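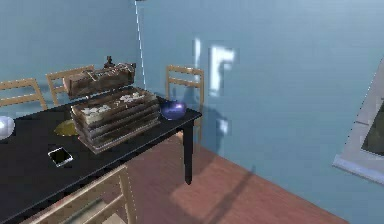 Cavalcanti

Gradden arm – questions I keep getting

Same questions over and over in the Clokham workshop chat, so putting the answers on one page. Will add to it when I have time. Last big edit February.

What is Gradden?

A one-arm robot I'm building, part at home, part on the back bench at Clokham. It's meant to pick up dishes and small stuff left lying around a room and move them somewhere sensible. Gradden is the name of the whole thing, arm plus code plus the simulated rooms.

Is it working yet?

In the simulator, some of it. On the bench, the arm moves and the gripper opens and closes. Nothing you'd trust near a good plate.

Why so much time in simulation?

Broken parts. I snapped 2 gripper fingers in the first month on the real arm, both my own fault, both from telling it to go somewhere that was inside the bench. In the sim I just hit reset. Also I can run it at 11 pm without waking the house.

Where do the rooms come from?

Free furniture and household models, mostly, dropped into a plain room. Some of the textures are odd. Tile where you'd expect paint, etc. Doesn't matter for what I'm testing. If you have cleaner models with a license that lets me share them, please send.

What's the black table for?

Clutter test. Dark glossy top, a phone lying flat with a dark screen, so a dark thing on a dark surface. The purple bowl over by the far corner is the easy one. Plate is harder, it's partly tucked under the big wooden piece, and pulling it out without dragging everything else along is a seperate job I haven't started on.

Can it grab the chairs / move furniture?

No. Chairs are obstacles. The planner gets told to stay out of them and that's the end of it.

What gripper is it?

Kadex, two finger, the cheap one. Long thin fingers. Good for reaching down into places, bad for anything heavy. I've modeled the same shape in the sim so the grasps carry over, or are supposed to.

How does it hold a dish with fingers like that?

By the edge, when it goes well. Round shallow dishes are what I practise on most. The one in the next picture is navy blue and pretty shiny, and the arm has it just over the seat of the striped armchair. Soft furniture is on the list because that's where dishes get left in my house.

Does the cushion squash in the sim?

Nope. Seat is a rigid shape with a soft looking texture on it. Real cushions give, the dish tips, everything's different. I know. It's on the list.

Does it know what it's picking up?

I tell it. There's a text file with the object name and where it should end up. No clever recognition yet, and I don't want to start on that until placing is reliable. 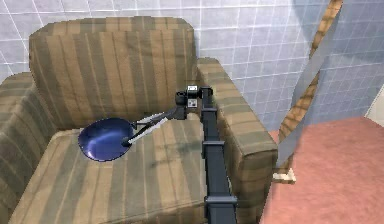

Why does it come in over the chair like that?

Because the armrests are thick and the arm is not that bendy. Going in over the seat leaves the most room for the wrist. Side approach was a mess, it kept wanting to put the elbow through the armrest.

What did it cost?

I set myself a limit of $200 for bench parts and went over it. Motors were the problem. The sim side cost nothing but evenings. Don't ask me for a full parts list yet, half of it came out of the Clokham scrap drawer and you won't find the same bits.

What computer do you need?

Mine is an old desktop with a mid range graphics card. Sim runs fine with the shadows and reflections on, faster with them off. I leave them on for camera tests – shiny surfaces are where the vision falls over, so no point hiding them.

Can I run your files on my arm?

If it has the Kadex gripper, probably with some fiddling. Other grippers, you need to swap the finger model and redo the grasp offsets. Check these 3 before you email me:

- units are meters everywhere
- your base height matches the config
- joint limits are yours and not mine

Nearly every problem people send me is the second one.

My arm drops the dish as soon as it lifts. Why?

Friction setting, usually. Or you're closing on the rim too near the tip. Move the grasp point in a bit, slow the lift down, try again before you change anything else. And change one thing at a time please.

Is it safe to have around kids or pets?

The real one gets unplugged when I leave the bench. Stop button is within reach whenever it's powered. Do the same with yours. Workshop rule as well, it's on the sheet by the door at Clokham.

Can I come see it?

Sure, open evenings at the workshop, after 7. Post in the chat first so I know to bring the arm, it lives at home half the time.

Can I help?

Yes. Mostly need someone who's good with cable routing and someone to read my config notes and tell me whats missing. Room models too, see up the page.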